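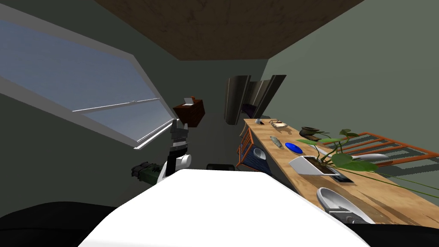 The Povier two-arm kit was assessed by the Tristeo shared workshop over a period of 19 days, with a view to deciding whether it should be offered to members for general booking. The kit is sold for assembly at home or in a small workshop and is supplied with a simulator, in which most of our early work was done. The simulated room used for the lifting exercises has green walls, a large white-framed window and a long wooden counter set out with dishes, a glass bottle and a trailing plant, and the object held in the gripper during these exercises is a reddish-brown wooden box. Members who had no earlier experience of robot arms found a room of this kind easier to understand than the bare grid offered by our older Kettler software.

Contents and assembly

The kit arrives in 2 cartons. All fixings were present and the bags were clearly numbered. Assembly was carried out by Bohdana Chornovol with one assistant and took 10 hours, spread over several evenings. The manual is well printed, but the section on cable routing refers to a clip which was not in our cartons, and the shoulder joint must be partly taken apart again if the cable has been passed on the wrong side. Builders are advised to read pages on wiring before tightening anything. A torque driver is required and is not included.

The base plate should be bolted to a bench of good weight. Our first bench, a folding one, moved noticeably when both arms were extended, and the work was transferred to the heavy bench by the lathe.

Software

Installation was simple on the workshop computer and less so on members' own laptops, two of which needed a newer graphics driver. The simulator starts quickly and keeps its settings between sessions. The camera view can be difficult for a beginner, as the horizon does not correct itself when the view is turned, and a "level" button would be welcome. Objects can be moved, saved and loaded again without trouble. Weights must be entered by hand.

Programs written in the simulator ran on the built arms after small changes to the grip height. Tiziana Bianchini, who supervised the trials, recorded that gripping was dependable with square-sided objects and poor with smooth round ones. Rubber finger pads from Flemik were fitted in the second week and brought some improvement.

Noise and safety

The arms are quiet enough for use beside other benches. The stop button is large but its lead is short, and we have extended it. Members under 16 may use the simulator freely and the arms under supervision only.

Recommendation

The kit is approved for booking from July, subject to completion of the induction. It is suitable for patient builders with some knowledge of wiring. Persons wishing only to learn programming may prefer to begin with the simulator, for which no booking is needed. Replacement cable clips have been requested from the supplier and remain outstanding.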